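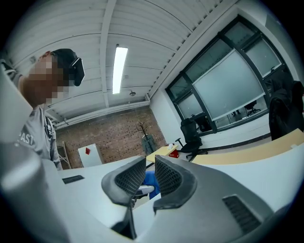

Terence Bellamy wanted to know, before I'd even got my coat off, why we would spend a whole class session holding a gripper by hand when the point of the course is to get robots to do things for us. Fair question! I promised him I'd answer it in these notes, so let me start there.

A gripper you carry yourself is the cheapest way to learn what a gripper can feel and reach. When you squeeze the trigger and try to pick up a pen, you find out right away how much of the work your own fingers have been doing without telling you. You tilt, you nudge, you roll the thing over a little before you lift. Two fingers can do some of that, but you have to plan for it, and the plan is what ends up in the robot later on.

Notes from the Dobson open day (Thursday, October 5, 2023)

For those who missed it, we met Lorraine Rowbotham at the Dobson building and she ran the demonstration for our section. I took these notes fast, so forgive the jumps.

She started with the fingers. The ones on the hand-held tool are black, with a mesh texture on the inside faces, and she had us talk about friction before we talked about anything else. Remember from week 2: if the surface is slippery you have to squeeze harder, and if you squeeze harder you crush the paper cup. A textured finger buys you some room there. Then she asked what happens when the object is wider on one side than the other, and we got into a long side conversation about keys that I enjoyed very much but won't repeat.

Next came approach angle. My section kept coming straight down at everything (me too, I'll admit it). Lorraine's advice was to look through the gap between the fingers first and line up the gap with the object, then move in. Try it with a spoon at home using your thumb and one finger, no curling allowed. It's harder than it sounds.

Then we talked about recordings. Over at Nandska, she told us, they collected 227 short pick-and-place runs in August and threw out 54 of them, mostly for rushing. People speed up when they get bored — I certainly do — and a rushed run teaches a rushed motion. Her rule is to stop after seven good ones and go get a drink of water.

Somebody asked whether the arm could learn from a bad run too. Yes, if you label it as bad. We'll come back to that when we do the Ornum reading, so hang on to the question.

For next class

Read the Ornum chapter up to the part on grasp failure. Write one page on an object in your kitchen that two fingers would struggle with, and say which way you'd come at it. Terence, you can write yours on why you still think this is backwards, and I'll read it with pleasure.

Bring the Brikito worksheet as well, filled in or not. We'll go over the friction problems together at the start.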